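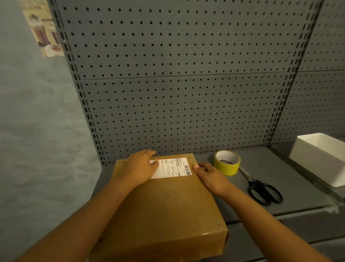 포장 작업대보다 선반이 나은 경우

소규모 출고 현장의 포장 공간은 대개 두 가지 중 하나다. 별도의 작업대를 두거나, 보관용 철제 선반의 한 단을 비워 그 위에서 포장한다. 설비 관련 글은 대부분 전자를 권한다. 필자는 하루 출고량이 많지 않은 곳이라면 후자가 합리적이라고 본다. 단, 선반 깊이와 테이프 관리라는 두 조건이 충족되어야 한다.

선반 깊이

깊이 600mm 선반에 중간 크기 골판지 상자를 올리면 뒤쪽 타공판과 상자 사이에 여유가 거의 남지 않는다. 흔히 단점으로 꼽는 부분인데, 작업 관점에서는 장점에 가깝다. 테이프를 당길 때 상자는 힘의 방향으로 밀린다. 평평한 작업대에서는 한 손으로 상자를 누르고 다른 손으로 테이프를 붙여야 하지만, 뒤판이 있으면 상자를 뒤로 붙여 놓는 것만으로 한 방향의 이동이 구속된다. 양손을 상자 윗면에 얹어 위치를 맞추는 동작도 짧아진다.

깊이가 그보다 얕으면 상자 앞면이 선반 밖으로 나온다. 앞면이 조금 나오는 정도는 문제가 없고, 오히려 옆면으로 테이프를 꺾어 내리기 쉽다. 다만 무게중심이 선반 끝에 가까워지는 크기의 상자는 바닥이나 작업대에서 처리하는 편이 맞다.

송장은 언제 붙이는가

Mustov 창고의 Lawal Ojo는 봉함을 끝낸 뒤 송장을 붙이라고 가르친다. 이유는 단순하다. 송장 위로 테이프가 지나가면 바코드 표면에 반사가 생기고, 스캐너에 따라 판독이 늦어진다. 필자도 원칙에는 동의한다. 그러나 상자를 다시 열어야 하는 일이 잦은 현장에서는 이 순서가 지켜지지 않는다. 송장이 붙은 상자에 테이프를 덧대는 작업은 규정에 없어도 매일 발생한다.

그렇다면 순서를 강제하기보다 송장의 위치를 고정하는 쪽이 실효가 있다. 윗면 중앙의 이음선을 피하고, 모서리에서 손가락 두 마디쯤 안쪽에, 상자 변과 평행하게 붙인다. 보강 테이프는 모서리를 따라 감는다. 두 영역이 겹치지 않으면 어느 쪽을 먼저 하든 결과가 같다. 송장이 상자마다 다른 자리에 비스듬히 붙어 있으면 뒤에 오는 작업자는 매번 테이프 경로를 새로 판단해야 한다.

테이프 끝을 찾는 시간

포장 시간을 재는 사람들은 상자를 접는 시간과 완충재를 넣는 시간은 기록하면서 테이프 끝을 찾는 시간은 빼놓는다. 지난 5월 Stornis에서 상자 467개의 작업 기록을 정리했을 때, 중간에 손이 멈춘 사례가 74건이었고 그중 62건이 테이프 끝을 찾거나 갈라진 끝을 다시 떼어내는 동작이었다. 송장이나 내용물 문제는 나머지에 불과했다.

투명 테이프는 끝이 보이지 않는다. 손톱으로 둘레를 훑어 단차를 찾고, 찾은 뒤에는 폭 전체가 고르게 일어나도록 양쪽 모서리를 번갈아 들어야 한다. 한쪽만 당기면 세로로 찢어지고, 찢어진 띠는 한 바퀴를 돌아 다시 붙는다. 커터가 달린 디스펜서를 쓰면 이 문제가 상당 부분 없어지지만, 선반 위처럼 위쪽 공간이 제한된 곳에서는 손잡이형 디스펜서를 휘두르기가 불편하다. 롤만 들고 가위로 자르는 방식이 남아 있는 데에는 그런 사정이 있다.

필자는 롤과 가위 조합을 버릴 필요가 없다고 생각한다. 자른 직후 끝을 5mm 정도 안으로 접어 두면 된다. 비용은 테이프 몇 밀리미터이고, 다음 작업자는 접힌 부분을 바로 잡는다. 교육에 걸리는 시간도 짧다. 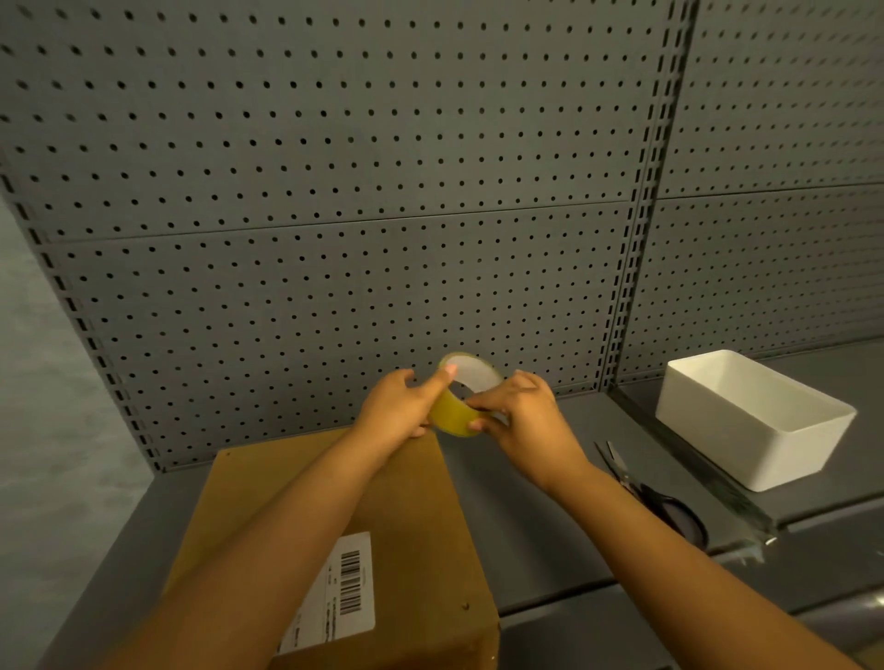

가위의 자리

가위는 테이프 다음으로 자주 쓰는 도구인데 자리가 가장 불안정하다. 상자 오른쪽 선반 바닥에 내려놓는 습관이 흔하다. 오른손잡이에게는 자연스러운 위치지만 상자를 돌리는 순간 상자 밑에 깔리거나 선반 안쪽으로 밀려난다. 날을 벌린 채 놓으면 손을 뻗을 때 위험하기도 하다.

Ifeanyi Ugwu는 끈으로 가위를 선반에 묶자고 주장한다. 분실은 줄겠지만 끈이 상자에 걸린다. 뒤판이 타공판이라면 고리 하나를 꽂는 것으로 충분하다. 높이는 상자 윗면보다 위, 손목을 꺾지 않고 닿는 곳이 적당하고, 날은 아래로 향하게 건다. 작업 중에 잠깐 내려놓는 것까지 금지할 필요는 없다. 그때는 날을 닫고 뒤판 쪽으로 향하게 두면 된다.

테이프 롤은 사정이 다르다. 고리에 걸면 꺼낼 때마다 롤이 돌아가 끝의 위치가 바뀐다. 눕혀서 상자 옆에 두는 편이 낫고, 접어 둔 끝이 앞을 보게 놓으면 더 찾을 것이 없다.

작업대 도입을 검토하는 경우

출고량이 늘어 두 사람이 동시에 포장해야 한다면 선반은 한계에 이른다. 폭이 나뉘고 팔꿈치가 부딪힌다. 그 시점에는 작업대를 사는 것이 맞다. 그전까지는 선반 한 단과 고리 하나, 송장 위치에 대한 합의로 처리할 수 있는 양이 생각보다 많다. 설비 견적을 받기 전에 손이 멈춘 횟수부터 적어 볼 것을 권한다.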